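Cluvetti Kitchen Skills Project
Progress report to the Cuautle Fund, second reporting period
Submitted by Theano Balaskas, project lead

Summary of the period

The project was funded to find out how well household cooking motions can be taught to a two-armed robot by a person guiding it remotely. At the close of this period the team holds 485 accepted demonstrations, recorded by five trained operators. Work on stirring and on placing utensils is on schedule. Work on pouring is behind, as set out below.

Recording

Operators move a pair of handheld controls, and the robot arms follow. Each demonstration begins with the arms parked and ends when the operator presses the foot switch. Guadalupe Manríquez reviews every recording before it enters the accepted set. She rejected 41 this period, most of them for hesitation in the middle of a motion or for a late press of the switch. Rejected recordings are kept separately and may be of use in later work on error recovery.

In November the control software supplied by Vellent was updated to shorten the delay between the operator's hand and the arm. Operators had reported that the earlier delay led them to overshoot when lowering a utensil. Demonstrations made before the update are marked as such and will be trained on separately until we know whether the two groups can be mixed.

Operator training

Nesrin Bozkurt revised the training course. New operators now spend their first two sessions on reaching and gripping, without cookware, and move on to pots in the third. The written guide has been shortened and a copy is attached as Annex B.

Stirring and utensil tasks

The stirring task requires the operator to bring a long-handled utensil over the pot, lower it, and keep the handle close to upright throughout. Grip height proved to be the main source of variation between operators. Eduardo Arruda has proposed a standard grip close to the top of the handle, and all stirring demonstrations now follow it.
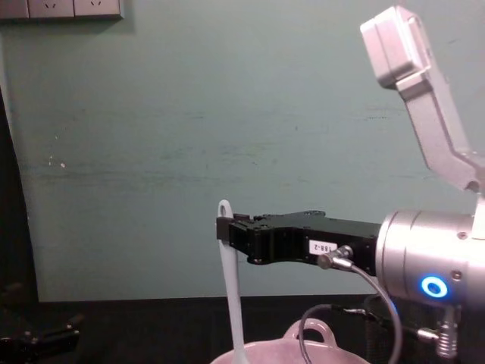 Figure 1. Utensil task under remote control, with the gripper holding the handle near its top end over the pink pot.

Delays and spending

Pouring demonstrations were paused for three weeks while replacement gripper pads were on order from Mulov. The pads have been fitted and recording has resumed. The cost was $2,349, charged to the equipment line, which remains within budget. No change to the total award is requested.

Next period

Maricruz Maldonado will lead the first training runs on the stirring set. The team asks the Fund to approve moving the pouring milestone to the end of the next reporting period.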